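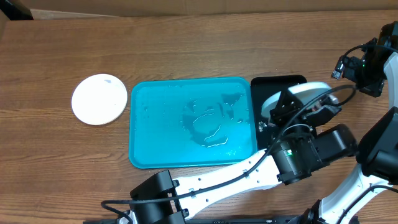

一件の事例は、どこからどこまでを指すのですか。

両腕を開始姿勢に置いて記録を始めた時点から、作業を終えて再び開始姿勢に戻るまでの一続きの操作を一件と数えます。途中で物を落とした場合も、操作者がそのまま立て直して最後まで終えたものは一件として残し、落下の区間に印を付けます。記録を途中で止めたものは件数に含めません。

Rarley計画 中間進捗報告書
卓上片付け作業における教示事例の収集について

提出先 Davard 助成事業部
提出元 Stefanou研究所 操作学習班
作成責任者 Magdalini Giannakopoulos
データ品質担当 Jamila Kumarasinghe

一 報告の範囲

本報告書は、貴財団の助成を受けて実施しているRarley計画のうち、第二期にあたる4月から7月までの活動についてまとめたものである。対象は、二本の腕を備えた卓上型の装置を人が遠隔で操作し、その操作を学習用の事例として記録する作業である。学習モデルの設計および評価は第三期の主たる内容であり、本書では事例の収集に関わる範囲でのみ触れる。

第一期の報告に対して貴財団からいただいた指摘は三点あった。事例の開始と終了の定義を明文化すること、除外した事例の扱いを示すこと、水を使う作業の安全手順を添えることである。開始と終了の定義は本書の冒頭に掲げた。残る二点は第四節と第六節で回答する。

二 全体の進み具合

第二期に新たに収録した事例は129件であり、第一期からの累計は338件となった。この件数には、後述する品質確認で学習用から外した19件を含む。外した事例も削除はせず、理由を付したうえで別の区画に保管している。

当初の計画では、食器の移動と卓面の拭き取りを同じ比重で集める予定であった。第一期の事例を見直したところ、食器の移動は動作のばらつきが小さく、追加しても得られるものが限られると判断した。このため第二期では、卓面に水が残っている状態からの拭き取りと、スポンジの把持に重点を移した。配分の変更については5月の定例連絡でご承認をいただいている。

予定に対して遅れているのは、両腕を同時に使う作業の収録である。皿を一方の腕で保持しながら他方の腕で周囲を拭く操作は、操作者の習熟に想定より長い期間を要した。7月に入って安定した操作が続くようになり、第三期の前半で遅れを取り戻せる見通しである。

三 収録している作業の内容

収録項目は12項目に整理した。項目はいずれも家庭や小規模な厨房の卓上で日常的に行われる作業から選んでおり、皿をトレイに載せる、トレイから皿を取り上げる、スポンジをつかむ、卓面の水を拭き取る、使い終えたスポンジをトレイに戻すといった短い動作と、それらをつないだ長い動作に分かれる。

短い動作は、長い動作の一部として切り出すこともできる。しかし切り出した区間と、はじめから短い動作として収録した事例とでは、操作者の手の運びに差が出る。長い動作の途中では次の動作を見越して把持の向きを変えることが多く、短い動作だけを収録すると、そのような準備の動きが現れない。両者を混ぜずに管理するため、Udix上の記録票に「単独」と「連続」の区分を設けた。第一期の事例についても、同じ区分を遡って付け終えている。

拭き取りの項目では、水の量と広がり方を事例ごとに変えている。水がひとまとまりになっている場合と、細かい水滴が散っている場合とでは、望ましい拭き方が異なる。前者では周囲から中央へ寄せるように動かすことが多く、後者では一定の向きに重ねて拭くことが多い。どちらが正しいかを操作者に指示することは避け、卓面から水がなくなることだけを終了の条件とした。操作者による拭き方の違いは、学習の段階で検討すべき材料として残している。

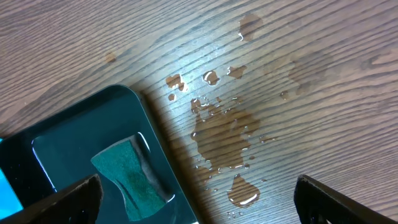

図2 手首カメラの視野。木製卓面にこぼれた水と、トレイに入れた緑色のスポンジ。

拭き取りの事例で最も判断に迷うのは、水と染みの区別である。木目のある卓面では、水が乗っている部分と、以前の水分が染み込んで色が濃くなった部分とが、画像の上では似た明るさになることがある。操作者は縁の反射や、視点を動かしたときの光り方の変化を手掛かりにしている。手首カメラの映像は卓面に近く、反射の変化が捉えやすい。一方、上方のカメラは卓面全体の配置を把握するのに適している。どちらか一方だけでは終了の判断を再現しにくいと考え、全項目で両方の映像を同期して記録する方針を継続する。

卓面を木製のまま使い続けるかどうかについては、班内でも意見が分かれた。無地の板に替えれば水の検出は容易になる。しかし、本計画が想定する利用先の卓面は木目や傷、染みを含むものが多く、収録の段階で条件を易しくすると、後の評価で改めて事例を集め直すことになりかねない。協議の結果、木製の卓面を標準とし、無地の板は第三期に比較用として少数の事例を収録するにとどめることとした。

照明については、天井灯に加えて側方の補助灯を試した。補助灯を点けると水の輪郭は見やすくなるが、トレイの縁や皿の面にも強い反射が生じる。反射の位置が腕の動きにつれて変わるため、操作者から見づらいとの申し出が複数あった。現在は天井灯のみを標準とし、補助灯を使った事例には記録票で印を付けている。

四 品質確認と除外の扱い

収録した事例は、Jamila Kumarasingheの管理のもとで二段階の確認を行っている。第一段階は自動の確認で、映像と関節角の時刻のずれ、記録の欠け、指の開閉信号の途切れを調べる。第二段階は目視の確認で、収録に関わっていない者が全編を通して再生し、開始と終了の定義に合っているか、作業が記録票の項目名と一致しているかを見る。

学習用から外した19件の理由は、大きく分けて三つある。最も多かったのは時刻のずれであり、手首カメラの映像が関節角の記録より遅れて保存されていた。次に多かったのは項目名の取り違えで、スポンジをつかむだけの項目に、続けて拭き取りまで行った事例が混じっていた。残りは、操作者以外の手が作業範囲に入ったまま記録が続いていたものである。

時刻のずれについては原因が特定できている。映像を書き込む記憶装置の空きが少なくなると、保存の待ち行列が長くなり、その間の時刻が書き込み時点のものに置き換わっていた。撮影時点の時刻を映像側に持たせるよう記録プログラムを改め、6月以降の収録では同じずれは確認されていない。ずれの量が一定であった事例については補正を試みたが、途中でずれの幅が変わるものがあり、補正後の事例を学習用に戻すことは見送った。

項目名の取り違えは、操作者が画面で項目を選ぶ手順に起因していた。前回の項目が選ばれたまま残る仕様であったため、Udixの設定を変更し、毎回選び直さなければ記録を開始できないようにした。操作者の手間は増えるものの、変更後は取り違えが生じていない。

落下や持ち直しを含む事例の扱いについても、ここで改めて述べておきたい。第一期では、失敗を含む事例をすべて除外していた。第二期からは、操作者が自力で立て直し、作業を完了したものは残すこととした。失敗からの回復は、学習モデルが実際の環境で動作するうえで欠かせない情報を含むと考えている。ただし、失敗の直前の動作まで手本として学習されることは望ましくない。このため、失敗に至る区間、失敗の瞬間、回復の区間の三つに印を付け、学習時に使う区間を選べるようにした。印付けは目視確認の担当者が行い、判断が分かれた場合はMagdalini Giannakopoulosが最終の判断を下す。

五 スポンジの把持に関する所見

第二期で最も多くの時間を割いたのが、スポンジの把持である。スポンジは把持の力によって形が変わり、つかむ位置によって下に出る面の広さも変わる。硬い皿の場合は、指が触れた位置と物の位置との関係がほぼ固定されるが、スポンジではその関係が把持の途中でも変化する。

収録の初期には、操作者が指を強く閉じすぎる事例が目立った。落とすことを避けようとする自然な反応であるが、強くつぶすと拭き取りに使える面が狭くなり、卓面との当たり方も安定しない。反対に、弱く保持すると、拭き始めの抵抗でスポンジが指の間で回ることがある。操作者には、つかんだ後に一度わずかに持ち上げ、形が落ち着いてから卓面に当てるよう案内した。この手順を取り入れてから、拭き始めでの持ち直しは少なくなった。

二層のスポンジ、すなわち柔らかい発泡層と研磨用の不織布層を重ねたものについては、別の課題がある。二つの層は縮み方が異なり、発泡層の側では指がよく沈むのに対し、不織布層の側では沈み方が浅い。どちらの層を卓面に向けるかによって水の吸い方も変わる。記録票には、把持した時点で卓面側にある層を書き入れる欄を追加した。上方のカメラからは指に隠れて層の向きが確認できないことがあるため、この欄の記入には手首カメラの映像を用いている。

把持の深さの記録方法についても検討した。指の開き幅は装置から直接得られるが、同じ開き幅でも、スポンジのどの部分を挟んでいるかによって意味が異なる。映像から変形の程度を推定する方法を試作したものの、指の表面に映り込む色や光の影響で推定値が揺れ、記録に載せるだけの精度には達していない。当面は開き幅と指の駆動電流をそのまま保存し、変形の推定は第三期の検討課題とする。

スポンジの個体差も無視できない。同じ種類であっても、使用を重ねたものと新しいものとでは硬さが異なり、含んでいる水の量によっても把持の感触が変わる。収録の前に水気を絞る手順は定めているが、絞る力を揃えることは難しい。現状では、使用開始からの収録回数を記録票に残し、硬さの変化が著しいと操作者が判断した時点で交換している。交換の判断を操作者の感覚に委ねている点は改善の余地があり、簡易な押し込み試験の導入を検討中である。

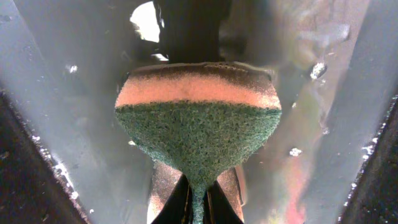
六 水を使う作業の安全手順

第一期の指摘を受け、水を使う項目の手順を文書化した。要点は次のとおりである。

卓上に水を置くのは、両腕が開始姿勢で停止し、操作者が操作装置から手を離した後に限る。

水を置く者と操作者は声を掛け合い、水を置く者が作業範囲の外に出たことを操作者が目で確かめてから記録を始める。

水は電源部および腕の基部から離して置く。基部の方向へ流れた場合は記録を中止し、拭き取ってから再開する。

指および手首の周辺に水が付いた場合は、その事例の終了後に乾いた布で拭う。手首カメラのレンズに水滴が付いた場合も同様とし、記録票に残す。

非常停止の操作具は、操作者と補助者の双方から手の届く位置に置く。

一日の作業の終わりには、トレイ、皿、スポンジを洗って乾かし、卓面を拭き上げたうえで電源を切る。

手順書は収録場所に掲示し、新たに加わる操作者には収録の前に読み合わせを行っている。第二期の間に、水の浸入による装置の故障は発生していない。手首部のケーブルについては、曲げの繰り返しによる被覆の傷みが一か所で見つかったため交換し、点検の頻度を月ごとから週ごとに改めた。

七 操作者の養成

操作者は、装置の構造に詳しい者と、そうでない者の双方から募っている。前者は腕の可動範囲をよく理解しており、無理な姿勢を避けるのが早い。後者は日常の手の動きに近い操作をする傾向があり、拭き取りの動作が滑らかである。どちらの操作も学習用として有用であると考え、一方に偏らないよう担当を割り当てている。

養成は、皿の移動、スポンジの把持、拭き取り、両腕の連続動作の順に進める。各段階で所定の練習を終えた後、目視確認の担当者が再生映像を見ながら助言し、問題がなければ次の段階に移る。練習中の記録は事例の件数に含めていない。

両腕の作業で習熟に時間がかかった主な原因は、視点の切り替えにあった。操作者は上方の映像と左右の手首の映像を並べて見るが、皿を保持する腕に注意が向くと、もう一方の腕の手首映像を見落としやすい。6月に画面の配置を改め、動いている腕の映像を大きく表示する方式を試したところ、画面が頻繁に切り替わることへの違和感が強く、採用に至らなかった。現在は三つの映像の大きさを固定し、操作者が自分で配置を選べるようにしている。

操作の疲労についても配慮を続けている。連続して操作する時間には上限を設け、交替の間に前の事例の記録票を補うこととした。交替後の最初の事例は操作が硬くなりやすいため、慣らしの操作を一度行ってから記録を始める。

八 データの管理と提供

事例は、映像、関節角、指の開閉、記録票の四つを一組として保存している。組の名前は収録時に自動で付き、後から変更することはできない。記録票の内容を訂正した場合は、訂正前の内容と訂正者が残る。

映像に人の顔や私物が映り込むことを避けるため、カメラの向きは卓面に限っている。操作者の手や腕が映った事例については、本人の同意がある場合にのみ保管する。氏名は事例とは別に管理し、事例の側には記号のみを付している。

貴財団への提供は、第三期の開始時に第一回を予定している。提供する範囲は、品質確認を終えた事例と、その記録票の写しである。学習用から外した事例についても、収録手法の改善に資するとのご意見を踏まえ、理由書を添えて別途提供できるよう準備を進めている。形式の詳細は、貴財団の技術担当の方と協議のうえで確定したい。

九 経費の執行

第二期の経費は、おおむね計画に沿って執行した。計画と異なったのは、消耗品費と保守費である。消耗品費は、スポンジと清掃用の布の使用が拭き取り項目の増加に伴って増えた。保守費は、手首部のケーブル交換により予定を上回った。いずれも費目間の流用の範囲内に収まっており、助成額の変更は求めない。

記憶装置の増設については、第三期の予算を前倒しして執行することをお認めいただきたい。映像の保存に関わる時刻のずれは記録プログラムの改修で解消しているが、空きの不足そのものは残っており、両腕の連続動作では一件あたりの容量が大きくなる。見積書は別便で提出する。

十 第三期の計画

第三期では、次の事項に取り組む。

両腕を同時に使う項目の収録を優先し、第二期の遅れを解消する。

無地の板を用いた比較用の事例を収録し、卓面の違いが水の判別に与える影響を調べる。

二層のスポンジについて、卓面に向ける層を変えた事例を偏りなく集める。

スポンジの押し込み試験を試行し、交換の基準を定める。

収録済みの事例を用いて学習モデルの初回の訓練を行い、不足している動作を洗い出す。

初回の訓練の目的は性能を競うことではなく、収録の偏りを知ることにある。評価用の事例は訓練に用いるものと収録の時期を分け、操作者も重ならないようにする。結果は、成功した動作と失敗した動作の双方について、項目ごとに報告する。

懸念として挙げておきたいのは、拭き取りの終了判断である。現在は操作者の目視に頼っており、薄く残った水膜を見逃している可能性を否定できない。吸水紙を当てて確かめる方法を試しているが、事例の間隔が長くなり、収録の速度に影響する。抜き取りで実施する方向で調整しており、頻度が決まり次第、定例連絡でお知らせする。

十一 ご判断をいただきたい事項

一点目は、記憶装置の増設に関する予算の前倒しである。発注から納入までの期間を考慮し、8月中にご回答をいただければ、両腕の項目の収録に間に合う。

二点目は、学習用から外した事例の提供範囲である。理由書のみの提供とするか、映像を含めた一式とするかについて、ご意向を伺いたい。映像を含める場合、操作者以外の手が映った事例については、当該者の同意を改めて確認する必要がある。

三点目は、収録場所の視察の時期である。両腕の連続動作をご覧いただくには、操作者の養成が一巡する9月以降が望ましい。視察の際は、収録から記録票の記入、目視確認までの一連の流れをご確認いただけるよう準備する。

本報告書の内容に関するお問い合わせは、収録および予算についてはMagdalini Giannakopoulos、品質確認および記録票についてはJamila Kumarasingheまでお願いしたい。

添付書類
収録項目一覧
水を使う作業の安全手順書
除外事例の理由書(要約版)
経費執行状況表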